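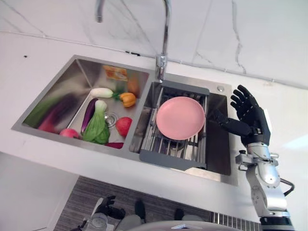
Go before ten, a reader wrote in after my last market post, because by eleven the parking at Kullow is a joke and the good tomatoes have left with the restaurant people. Fine. I set the alarm. Took the advice and still hit traffic at the bridge, got there 9:40, parked in the stubble field next to a horse trailer.

Quick notes before I forget everything.

Kullow open farm day, June. Five bucks a car, cash only, the sign saying so is AFTER the turn so you can't back out to find an ATM. Had a five in the glovebox. Luck.

The place first. 156 acres, most of it hay, and then the vegetable ground down by the creek where the soil is black and sticks to your shoes for the rest of the day. They've been doing the open day for a while but I'd never made it, always something. Map at the gate photocopied so many times the barns are just smudges. I followed the smell of onions frying and ended up at the packing shed, so that was stop one.

Packing shed tour: short, loud, good. You stand behind a yellow rope and they run carrots down the washer. Drum thing with water jets, mud comes off in sheets, then everything rides a belt past the sorters. Crooked ones go in a seperate bin and get sold by the bag as seconds. Our guide said the buyers want straight and the seconds taste the same, and I've been buying seconds from the Abera farm stand for years so no argument from me. A kid asked if horses get the really bad ones. Yes, horses get the really bad ones.

Cold room after that. Lovely. It was already hot out and everybody in the group suddenly had a lot of questions about refrigeration.

Then the pepper houses, which I came for. Three long plastic tunnels, doors rolled up at both ends. They grow green, red, yellow, orange, plus a long sweet frying type called Okavow that I had not heard of. Trialing 149 rows of stuff this year if you count the half rows, which the guy did, on a clipboard. Things I wrote on my hand:

- orange ones take longer on the plant than you'd think, so they cost more
- don't wash until you're going to use them
- pick with scissors, never pull
- water at the roots, early

Also asked about blossom end rot since mine had it bad last summer. Answer was uneven watering, same as everyone says. I was hoping for something easier.

Missed the beekeeping talk. It was at 11:15 and so was the hayride and I was with people who wanted the hayride. Hayride is a hayride. Bumpy, slow, nice view over the creek from the top, wagon full of toddlers with snow cones. If you've got a bad back sit near the front.

Lunch from the Stillari truck. Flatbread with roasted carrots, goat cheese, some kind of green sauce, very good, a bit small. Line was long, they ran out of forks, you eat with your hands. Lemonade was mostly ice. There's a second truck doing burgers that had no line at all and I'm not going to say anything else about it.

Shade is a problem. Two oaks and one tent for the whole crowd. Bring a hat. Bring a chair too if you have anybody older along. Bathrooms are the portable kind but clean when I went, with a hand pump sink outside and actual soap.

Farm stand on the way out, and the reader was right, the tomatoes were down to a few soft ones by noon. Peppers still piled high. Carrots with tops and without. Sweet corn not ready yet, they said a few more weeks. Prices are a little under the grocery store for most things, over for the orange peppers, way over for the jam. I spent more than I meant to. Jam included.

They had a chalkboard by the register with the count of visitors and when I left it said 591, and cars were still coming in off the road. Getting out took longer than the whole shed tour. One lane, no one directing, tractor in the middle of it.

Would I go again, yes, but earlier, and straight to the stand first with a cooler in the trunk so things don't cook while you're out on the wagon. Then peppers, then shed. Skip the ride unless you have kids. And I do want to catch that bee talk.

Next one is in the fall, pumpkins and cider press. Will post the date when they put it up, the website still has last years.

Posted in June, 9:12 pm, by the editor
Filed under: Day Trips, Farms & Markets
Questions or corrections? Use the contact page | All rights reserved | Back to top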